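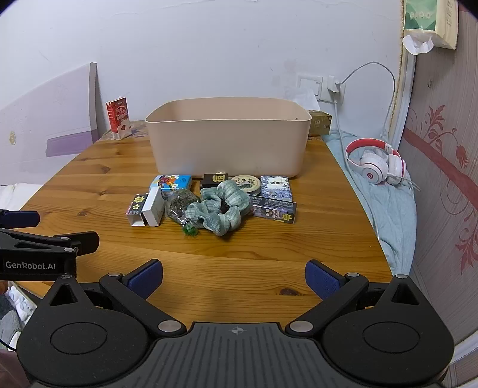 Maarten Segers disagrees with the word "demonstration". A recording session, he says, is a production job with a yield figure at the end of it, and a customer who thinks of it as a demonstration will be disappointed by the invoice.

Segers runs the collection desk at Jastesel, which sells manipulation recordings by the episode to firms training pick-and-place policies. The service has been on offer since January. A client chooses a task from a list, or writes one, and receives synchronised video, finger opening and hand pose for each run. The smallest order is 1,000 episodes.

Clearing small mixed goods from a table into a bin is the task most often ordered. "It looks trivial on paper," Segers says. "Then you write the acceptance sheet. Does a carton on its side count? Does a soft item draped over the rim count? We had to settle all of it before we could quote."

The sheet now runs to 4 pages. An episode is rejected if an item leaves the table, if tracking drops out, or if the operator touches the goods by hand. Pauses are allowed -- Segers would keep them in, though Mallberg, an early customer, asked for them to be trimmed. 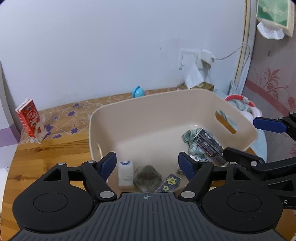 Rigid boxes cause little trouble at the acceptance stage. Cloth and thin plastic film account for most of the disputes, as the finger opening recorded at contact says little about how much material has been gripped. "We give the number as measured," he says. "We don't correct it. If a client wants a grip label, that is a separate line on the order."

Two-handed work costs more, and the reason is calibration. Both grippers must share one coordinate origin, and the check is repeated every 30 minutes. Segers concedes that the price list explains this badly. A buyer at Lefèvre queried the charge 2 times before anyone sent a proper breakdown.

Sessions are held in ordinary rooms in Plullville, under whatever lighting the room has. Clients may ask for a plain background but pay extra for it. Segers advises against the option for anything meant to run in a home, and says so in the quotation.

He is less forthcoming about operator training. New operators record practice runs that are discarded, and he would not say how many. Delivery is by download, with the rejected episodes in a separate folder. "Some people want the failures more than the rest," he says. "We charge for those as well, at a lower rate."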